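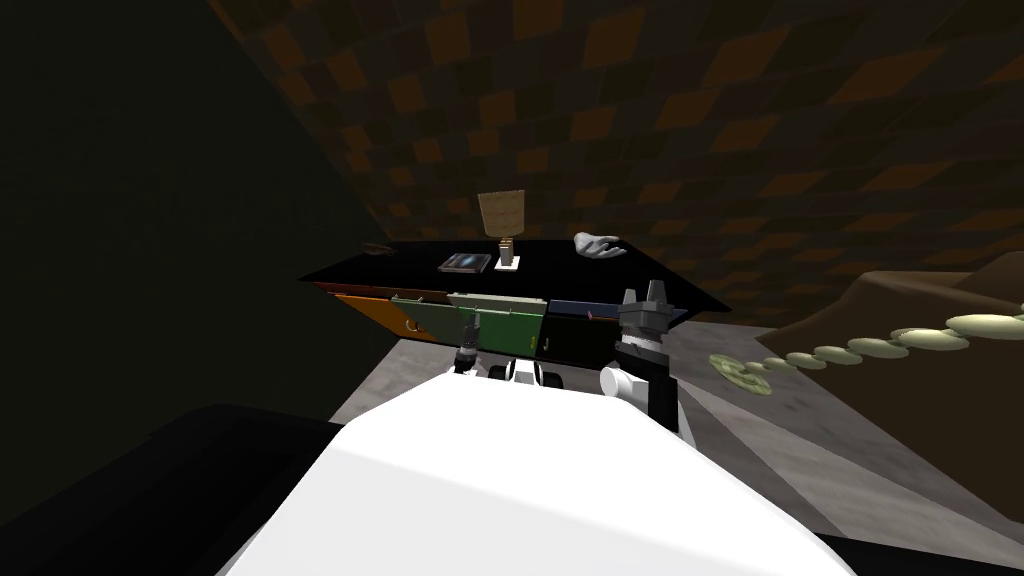

TOP 1: Stand der Portierung

Protokoll vom Spieleabend-Plenum, November 2024. Ich schreib diesmal mit, also bitte Nachsicht bei der Rechtschreibung!

Skisterum läuft inzwischen auf dem Handheld, allerdings nur mit 32 Bildern pro Sekunde, sobald es im Dorf regnet. Wir waren uns einig, dass das für die Demo reicht (ich hätte ja lieber noch gewartet, wurde aber überstimmt).

TOP 2: Demo und Wunschlisten

Seit September haben uns 2.778 Leute auf die Wunschliste gesetzt, die Demo von Nirnonus haben 1.441 gespielt. Freut mich riesig! Der zweite Boss ist vielen zu zäh, den machen wir schwächer. Beschluss mit zwei Gegenstimmen.

TOP 3: Fluvesness

Singhal will als Publisher nur einsteigen, wenn der Koop-Modus zum Start drin ist. Lange Diskussion, kein Ergebnis. Ich frag nochmal nach, ob ein Patch später auch geht.

TOP 4: Sonstiges

Offene Bugs: 38, davon einer mit der Angel, den ich einfach nicht nachstellen kann. Wer ihn sieht, bitte Spielstand hochladen. Pizza beim nächsten Mal wieder vom alten Laden.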